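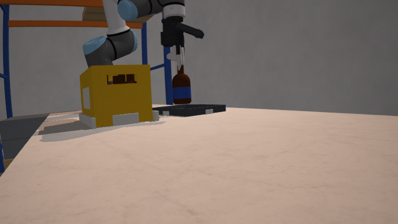

A tall yellow crate on a marbled tabletop.

Flokevside will return for a third series in December

August 23, 2021

The science fiction drama Flokevside will come back for a third series, the production company Cuvitz has confirmed this morning. The first episode will be shown in December on the channel Ginting, and the other seven will follow one per week. It means that viewers will not receive the whole series at once, as they did with the second one.

The announcement ends a silence of more than a year. The second series finished with the water station under the town still locked from inside, and after this there was no word from the channel about a continuation. In spring a group of viewers started a petition, and it was closed last month with 3,428 signatures. Cuvitz mentions the petition in its statement and thanks the people who signed, but it says that the scripts for the new episodes were already being written at that time.

For those who have not followed it: Flokevside is the name of a small harbour town where the inhabitants wake up one morning and find that the sea has gone away. There is only sand until the horizon. The first series was mostly about the families who wanted to walk out over the sand and the families who wanted to stay. In the second series a group of strangers arrived from the other direction, and they told that they also came from a town called Flokevside, with the same streets and the same church. Whether they spoke the truth was never completely answered.

The new series begins 97 days after these events. According to the statement, the two groups have by then divided the town between them, with a line of rope going through the market square, and the schoolteacher who was the main person of the first series has moved to the other side of it. The company does not say why she did this. It says only that the question will be answered in the second episode and that the answer "will not please everybody on either side of the rope".

All the main actors will return except one. The actor who played the harbour master has left the programme, and the part will not be given to another person. How the story will explain his absence is not known yet. Two new parts have been added: a woman who repairs radios, and her father, who has not spoken since the water disappeared. Cuvitz will present the actors for both parts next month.

Filming began in June in Murnby, where also the earlier series were made. The town on the coast has lent its old customs building and two streets behind it, and the scenes on the sand are filmed at low tide on the beach to the north. This gives the crew only a few hours on each day, and in some weeks none of them with good light. For the second series some of the sand scenes were made in a studio, and many viewers complained that one could see the difference. The company writes that this time everything which happens outside will also be filmed outside – "even when it rains, and it rains a lot".

People in Murnby had the possibility to apply as extras. There were 683 applications, which is far more than the production needed, and those who were not chosen this time can stay on the list for the crowd scenes at the end of the filming. The streets behind the customs building are closed to cars on filming days until the end of September. Residents can still go to their houses on foot, but they may be asked to wait a few minutes while the camera is running. The car park beside the beach stays open.

The length of the episodes will also change. In the first two series each episode lasted nearly one hour, and several critics found that the middle part of the second series was too slow. The new episodes will have 39 minutes each, with the exception of the last one, which will be longer. Cuvitz says that the writers asked for this themselves. With less time, they had to decide earlier in every episode whose story it is, and two side stories which were planned at first have been taken out completely. One of them, about the lighthouse and the letters found in it, may be used later.

Among the viewers the news was received with joy and also with some worry. On the largest discussion page for the series, most of the messages this morning were about the weekly episodes. Many people like the idea because they can talk and guess together between one episode and the next, as it was in the first series. Others wrote that they will wait until all eight are available and then watch them in one weekend. There was more disagreement about the shorter length. One member wrote that the long silent walks over the sand were exactly what made the programme different from others, and that she was afraid they would be the first thing to disappear. Another answered that he loved the walks too, but that he had fallen asleep during two of them.

The music will sound different as well. The known melody at the beginning, played on an old church organ, will stay, but the rest of the score is being written new for a small group of string instruments. A first short piece of it can be heard in the trailer, which Ginting put on its website together with the announcement. The trailer lasts less than one minute and shows almost nothing of the story: the rope in the square, a hand turning the button of a radio, and then the beach in the early morning. In the last seconds there is a sound that could be waves. On the discussion page this sound has already been played louder, slower and backwards, and there is no agreement about it.

For viewers who want to see the story again before the new episodes start, Ginting will repeat the first two series from the beginning of October, two episodes each Friday evening. They can also be watched on the website of the channel at any time, with subtitles. The last episode of the second series will be shown in a slightly longer version with one scene that was not included before. It takes place in the water station, and the company asks the people who have already seen it at last year's festival screening not to tell the others what is in it.

It is not decided if there will be a fourth series. Cuvitz writes that the third one has "an ending, but with a door in it". The channel wants to look first at how many people watch the new episodes, and a decision can be expected in the spring.

The exact date and hour of the first episode will be published by Ginting in November.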